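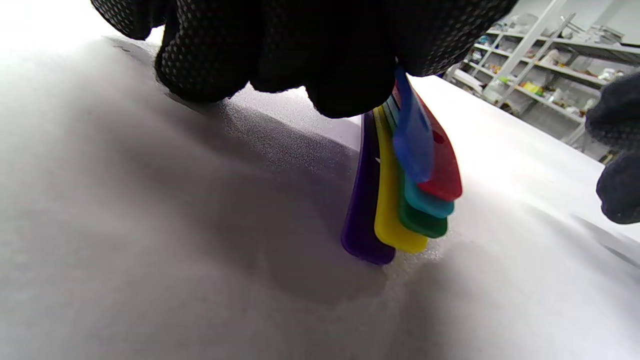

Stukosbridge, June

Home Designers Runway Shoes Interviews

Search this site

Sverre Viklund has remade one pair of shoes for most of his working life, and when I visit his workshop he is cheerfully starting them again. They're dancing slippers, the kind from the old tale of the princesses who wear theirs through every night. His newest version, for the label Nonari, goes on show at the Skukstead costume hall this summer, and I am beyond excited!

"Everyone wants to make the perfect slipper," he tells me, clearing a chair of ribbon. "I wanted to make the one from the morning after. The sole is gone, the toe is scuffed, and she's smiling at breakfast."

The new pair is called Koo, after the sound his grandmother's pigeons made (he does the impression for me, twice). The uppers are gray silk, stitched all over with 2,238 tiny beads that get sparser toward the toe, as if they'd been danced off somewhere on the far side of the lake.

I ask if he sewed them all himself. "The left shoe, yes. 1,017 on that one. The right has more, and I had help, and we argued about every row."

Why more on the right? "She turns on her left foot. It wears faster." I love this answer so much. You'd never spot it across a room, but once he's said it you can't stop looking.

He trained as a theater shoemaker, and it shows in how he talks about feet. He wants to know who is standing in the thing and for how long. A stage shoe has to survive a quick change in the dark, he says, and he still puts the fastening where a hurried hand would find it. On Koo it's a flat hook under the ankle ribbon.

And can a person really dance in them? "For one evening, if the floor is kind. I tried the first sample on my niece and she went straight through the sole during a polka. I was so happy. She wanted to know about lunch."

There will be a wearable version too, with a proper leather sole and far fewer beads. Nonari hasn't set the price. Viklund would like it to be something a person could save up for, and he's already sketching a boot.

"A soldier follows the princesses, remember," he says. "He walked all that way as well. What did he have on his feet?"

1,956 shares | 14 comments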